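**Ticket 395: Bench 2 pipette delivers low and drips**
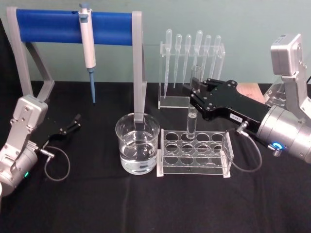
*Bench 2. Pipette on the blue bar, beaker of water next to the stand, dropper rack and tube rack to the right.*

- **Site:** Grivirness, wet room
- **Opened by:** Bonifacio Ortuño
- **Item:** single-channel micropipette, top setting 1,000 µL
- **Priority:** normal
- **Status:** closed

## Problem as reported

The pipette on bench 2 is giving short volumes. I set it to 1,000 µL, drew water from the beaker and dispensed into a tared cup on the balance. The reading came out at some 700 mg. I did it again with the same tip and got a different low number. When I hold it over the cup after drawing up, a drop forms on the end of the tip and falls off before I press the plunger.

The display dial turns normally and the number stays where I put it. The plunger feels a little easier than on the other pipettes but I wouldn't have noticed if I wasn't looking for it.

It was fine in May when the dilution series was run. I don't know of any drop or knock since then. There is nothing written in the bench book.

Until this is sorted I'm using the transfer pipettes for rinsing and topping up, where the amount doesn't matter. Anything that needs a real volume is waiting.

## Log

**9:10 a.m., B. Ortuño**

Started with the tips. The box on the bench was a refill bag that somebody had tipped into an old box, so the label on the lid doesn't tell you what is inside. Got a sealed box of the Westow tips from the cupboard and used those. Pressed the tip on straight and gave it a small twist.

Same result. Low, and a drop hanging off the end. Put the mixed box aside anyway and marked the lid "check before use."

**9:35 a.m., B. Ortuño**

Checked the balance. Leveled it, let it sit with the doors closed, and put the check weight on. Reading was inside the limit on the card. Took the weight off and it went back to zero.

Then borrowed the pipette from bench 4 and did the same test with the same sealed tips and the same water. That one was fine all the way through. So the balance, the tips and the water are OK and it's the pipette.

**9:50 a.m., B. Ortuño**

Tried a lower setting. At 500 µL I got 395 mg on the best of the runs and less on the others. The runs don't agree with each other, and the longer I wait between drawing up and dispensing, the worse it gets. That fits a leak better than a calibration that has moved.

Have not touched the calibration screw. Please don't, whoever picks this up.

**10:20 a.m., support desk**

Thanks, that saves a lot of back and forth. Agree on the leak. Please do the following before taking anything apart:

1. Fit a new tip, set to the top volume, and draw up water.
2. Hold the pipette upright with the tip end just under the water surface in the beaker. Keep your thumb off the plunger.
3. Watch the level in the tip. If it falls, air is getting in above it.
4. Dry everything off and check that the tip cone is screwed in hand-tight. Note whether it moves.
5. Press the tip ejector a few times and make sure the sleeve comes all the way back up.

On item 5: a sleeve that sticks partway down keeps the tip from seating, and from the front it can look like it's home. Feel for it with a finger.

**10:45 a.m., B. Ortuño**

Done.

Level in the tip falls slowly with my thumb off the plunger. You can see it go if you put a pen mark on the tip.

Tip cone did move. I got a bit of a turn on it by hand before it stopped. Ran the weighing again afterward and it was better, but still short. Still dripping too, only slower.

Ejector sleeve comes all the way back.

**11:05 a.m., support desk**

The loose cone was part of it. The rest is likely the piston seal. Has the inside been cleaned or regreased lately?

**11:15 a.m., B. Ortuño**

No idea. The service card says it was last opened by Dirside when they still had the contract for this room. There is a signature but no note of what they did. I've never opened it.

**1:30 p.m., support desk**

OK. Please open it on a clean dry wipe, away from the beaker. You need the small wrench from the service pouch, a lint-free wipe, isopropyl alcohol and the tube of seal grease. Don't use the vacuum grease from the glassware drawer.

- Set the volume to the top of the range.
- Take off the ejector sleeve, then unscrew the tip cone.
- The spring is under light tension. Keep a hand over it.
- Lay the parts out in the order they come off.
- Look at the piston for scratches, and at the seal for cuts, flat spots or dried grease.

Don't clean anything yet. Tell me what it looks like first.

**2:05 p.m., B. Ortuño**

Opened. Piston looks smooth, no scratches that I can see or feel with a nail. The seal has a flat spot along one side and there is a small nick on the edge. The grease is dry and has gone yellowish, and there is a crust on the inside of the cone that looks like dried buffer. Somebody has drawn liquid up into the body at some point.

Everything is laid out on the wipe with a clean box lid over it. Do we have seals here or do they need ordering?

**2:20 p.m., support desk**

That nick would do it. The seal needs replacing. Check the bottom of the service pouch, there is sometimes a spare in a little bag. If not, I'll put in an order with Westow.

For the crust: soak the cone in warm water with a drop of detergent, rinse well with distilled, wipe with alcohol, leave it to dry fully. Don't poke anything metal up the inside.

**2:40 p.m., B. Ortuño**

No spare in the pouch. Cone is soaking. Please order.

**Next morning, support desk**

Ordered from Westow. They have the seal kit in stock.

**Two days later, 10:00 a.m., B. Ortuño**

Kit arrived but the seal is too small. It slides onto the piston only if you force it, so I stopped. The bag says it's for the 200 µL model. The packing slip has the right part number on it and the bag doesn't match the slip.

**10:15 a.m., support desk**

Picking error on their end. I've sent them a picture of the bag and the slip. Keep the wrong kit in its bag, they may want it back.

Also asked Štěpánek downstairs. Their service shop keeps seals for this model and can let us have one today. Someone needs to go and sign for it.

**11:30 a.m., B. Ortuño**

Picked it up. Right size, slides on with a light push. Cone is clean and has been dry since yesterday. Wiped the piston with alcohol, waited, put a thin film of grease on it, worked the seal back and forth and wiped off what squeezed out. Reassembled in reverse order. Tip cone hand-tight, no wrench.

Plunger now has the same drag as the bench 4 one. No drop on the tip with the pipette held upright over the cup. Repeated the pen mark test and the level stays on the mark.

**1:45 p.m., B. Ortuño**

Weighings after the repair, sealed Westow tips, water left on the bench until it was at room temperature, tip pre-wetted each time:

| Setting | Before | After |
|---|---|---|
| Full, 1,000 µL | low, drips | within limits on the card |
| Half, 500 µL | low, runs don't agree | within limits on the card |
| Lowest on the dial | not tested | within limits, a little high |

The individual readings are in the bench book under this ticket number. Calibration screw not touched.

**2:10 p.m., support desk**

The lowest setting being slightly high is normal for this one, it's the same on the last certificate. No adjustment needed. Please write the seal change on the service card with your initials, and put a fresh "in service" sticker on the body.

**2:30 p.m., B. Ortuño**

Card filled in, sticker on. Pipette is back on its stand.

## Cause

Leak at the piston seal (nick and flat spot), made worse by a loose tip cone. Dried buffer inside the cone suggests liquid was drawn into the body and left there.

## Fix

Seal replaced, cone cleaned and tightened, piston regreased. Checked by weight at three settings.

## Follow-up

- Hang this pipette upright on the bar between uses. Don't lay it down with liquid in the tip.
- Release the plunger slowly when drawing up.
- No loose tips in old boxes. The mixed box from bench 2 has been thrown out.
- Wrong seal kit to go back to Westow. Waiting on their return label.
- Order a spare seal for the pouch, and one to replace what we had from Štěpánek.

**Later note, support desk:** return label came, kit sent back. Spare seals received, sizes checked against the bag. One is in the pouch and the other went downstairs. Closing.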